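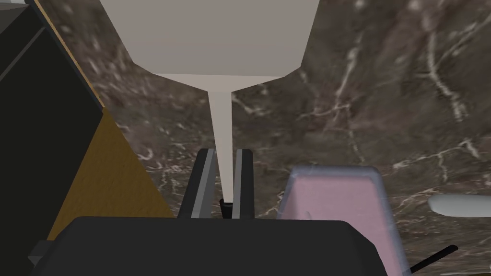

Figure 6. Funnel with a narrow spout above two gripper fingers (computer render).

6. Profiles, age limits and hidden titles

Read section 5 first if the Celtano box has not yet been joined to your home network. Profiles cannot be added while the box is offline.

The box holds one main profile and up to seven others. The main profile belongs to whoever signed in first, and it is the only one that can change age limits or hide titles. Wording on your screen may differ slightly if the box still has software older than version 301.

6.1 Adding a profile

1. Press Home on the remote control.
2. Move up to the row of names and choose Add.
3. Type a name of no more than 12 letters. Accents are allowed.
4. Pick a colour. Two profiles can share one.
5. Choose Adult, Teen or Child.
6. Press OK and wait for the name to appear in the row.

Note: A new profile starts with an empty watch list. Lists cannot be copied between profiles on this model.

6.2 Setting the PIN

The PIN has four digits. It is asked for when someone opens a title above the age limit, buys or rents anything, or tries to leave a Child profile.

1. Open the main profile.
2. Go to Settings – Viewing – PIN.
3. Enter the PIN twice.
4. Choose when it should be asked for. All three are ticked to begin with.

Caution: After five wrong tries the box locks purchases and restricted titles for 65 minutes. Switching it off at the wall does not shorten this. Live channels that carry no age rating can still be watched.

To reset a forgotten PIN, go to the same screen, choose Forgotten and follow the link sent to the email address on the account. The link works once.

6.3 Choosing an age limit

1. In Settings – Viewing, choose the profile you want to change.
2. Select Age limit.
3. Move left or right to the rating you want, then press OK.
4. Enter the PIN.

Ratings are supplied by the service that provides the programme. Some series are rated as a whole and others episode by episode, so you may find a few episodes missing from a series that otherwise plays normally.

Programmes with no rating are treated as adult on a Child profile and as unrestricted on the others. To change this for a Teen profile, tick Block unrated on the same screen.

6.4 Hiding a single title

Use this when a programme falls within the age limit but you would still like it kept off a profile.

1. Find the title and hold down OK for three seconds.
2. Choose Hide from.
3. Tick one or more profiles.
4. Enter the PIN.

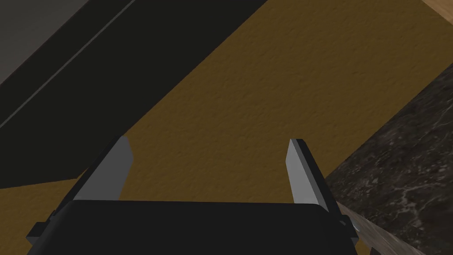
The title goes from the home page, from search and from the suggestions row, usually within a minute. It stays visible on the main profile with a small crossed eye beside it. Up to 400 titles can be hidden on one box. Once the list is full, remove an old entry before adding another.

Hiding a series hides later seasons too. It does not hide spin-offs, trailers or clips posted by the channel as separate items – these must be hidden one at a time.

If a title is withdrawn by its provider, it is taken off your hidden list as well. Should it come back later, it will not be hidden.

6.5 Apps with their own settings

Pranurdale and Flasine follow the limits you set on the box. Pylypenko does not. It has its own PIN and its own list of profiles, and both have to be set inside the app.

1. Open Pylypenko and sign in.
2. Choose the cog at the top right.
3. Select Family, then Limits.
4. Set a rating for each name shown.

Note: Up to April the Flasine app ignored the Block unrated tick. If unrated programmes still appear there, update the app from the Apps page and restart the box.

6.6 Viewing history

Each profile keeps its last 100 items. The main profile can look at the history of any Child profile, but not of Adult or Teen ones.

1. Open Settings – Viewing – History.
2. Choose a profile.
3. To remove one item, highlight it and press the red button. To remove everything, hold the red button down until the list clears.

Caution: Cleared history cannot be brought back, and the place you had reached in each programme is lost with it.

Section revised October 5, 2020. Text by Phúc Trình.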